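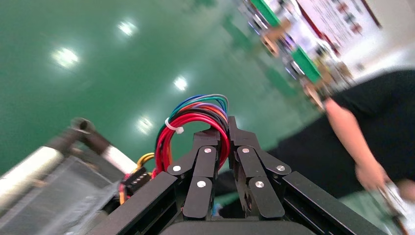
Progress report, Skatik demonstration project
Prepared by the Dorkard workshop team for the Teshome fund
June 21, 2024

Since the last report in April we recorded 201 demonstrations, of which 17 were rejected during review. Most of the rejected ones came from the first sessions with remote control, when the operators closed the fingers too early.

We now teach each task in two ways. First the operator guides the arm by hand, slowly, and then repeats the same task from the remote station. Hand guiding gives smoother paths, but the remote recordings are closer to what the robot will see when it works alone — for this reason we want to collect more of them.

The wires at the gripper still need a better solution. They make a high loop behind the fingers, held with a zip tie, and in the wrist camera view this loop covers a part of the floor. We have asked Plolach for a flat cable and expect delivery in about 3 weeks.

Still open: 13 tasks from the agreed list, and the written guide for new operators.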